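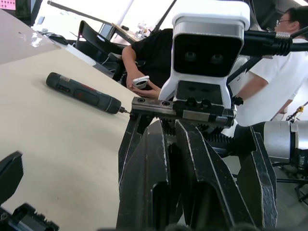
ELTAU, October - Birkora has added a cream-beige, lightly speckled top to its Sanurano line of work tables. The top has a curved edge and is sold in two depths, 67 cm and 80 cm, both 31 mm thick. It fits the existing Sanurano base without new hardware.

The speckle runs through the full surface layer - light scratches can be sanded out and resealed on site. Birkora tested the finish over 30 weeks at its Eltau plant.

"Customers asked for a lighter color that does not glare under ceiling lights," said Radomir Živković, product manager for tables. "The base stays the same."

Orders open Monday through Hoxha, the line's distributor. Delivery takes 17 working days. Sample tiles are available on request.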